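Odd socks, and a few other things I stopped keeping

I moved in December, from a two-bedroom in Prelden to a one-bedroom four streets over, and the new place has 200 square feet less than the old one. I did the sums before signing the lease and decided it would be fine. Most of it has been. The closet has not.

The old apartment had a hall closet, a bedroom closet and a storage cage in the basement. The new one has a single closet with a shelf I can only reach from a chair. For the first two weeks I kept my winter clothes in the bathtub and moved them to the bed every time I wanted to shower. By the third week I was ready to get rid of things.

I have read a fair number of decluttering books and I don't get much out of them. They want you to feel something about each item. I mostly wanted to know whether I would need it by spring. So I started with the easy category, which for me is paper. I had bank statements going back to my first job, manuals for appliances I no longer own, and a folder of menus from a lunch place in Onton that closed. All of that went in one evening. I kept the tax returns and the car papers and put them in a shoebox.

Kitchen stuff was next and took longer. I own one good knife and had been storing six bad ones. I had two colanders. I also had a bread machine, used twice, which I sold to a man named Sugeng Pelupessy who came up the stairs on a Tuesday night, carried it down under one arm and sent me a message the next day asking if I still had the manual. I had thrown it out with the rest of the paper. I found a copy online and sent him that, and he wrote back with a photo of a loaf that looked a lot better than either of mine.

Books I did badly. I filled two boxes for the library sale in Menon, drove them over, and bought 8 books while I was there. I'm not going to pretend that was part of a plan. Four of them are on the windowsill because the bookcase is full again.

Then clothes. I had been putting this off because I knew about the bag. The bag is a cotton tote from a hardware store, and for years every sock that came out of the dryer alone went into it. The idea was that the other one would turn up. When I finally tipped it out on the bedroom floor there were 27 socks in it. I matched three pairs. The rest were black or gray or navy in slightly different shades, with slightly different ribbing, and I sat there holding them up to the lamp for most of an hour before I quit.

My mother darned socks and never had a bag like that. She bought one kind, in one color, from a shop in Prurness, and when one wore through past fixing, its partner went in the drawer as a spare. It didn't matter which two you pulled out in the morning. I remember thinking this was dull. At school I wanted stripes like everyone else had, and I got brown, every year, in a paper bag, with room to grow.

I threw the singles out, apart from a few thick ones I use for dusting the blinds. Then I bought ten pairs of the same black sock and that has been the single most useful thing I did in the whole move. Laundry is faster. I don't sort them at all, I just put them in the drawer in a heap.

The closet is still not right. There is a suitcase in it full of cables, and a winter coat I haven't worn since I bought the other winter coat. I'll get to the cables in the new year. The coat I may keep, as it was expensive and the other one has a bad zipper.

I did leave room in the sock drawer for a few that aren't black. Ten pairs of one thing is fine for work but I don't want to wear it to a friend's house where you take your shoes off at the door. My rule is that a colored sock has to be easy to pick out of a pile, so no navy and no charcoal. Purple with a tan heel and toe passes. If one of those goes missing I'll know that same day, and I won't be standing under a lamp comparing ribbing. The bag itself I kept, and it has onions in it now.
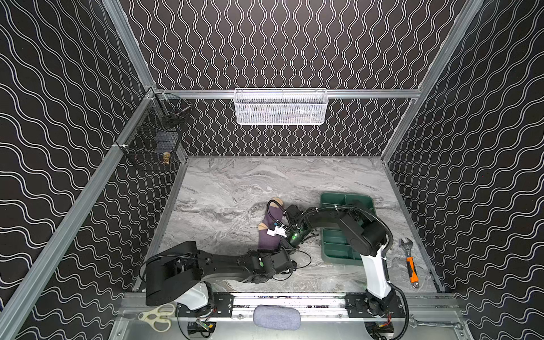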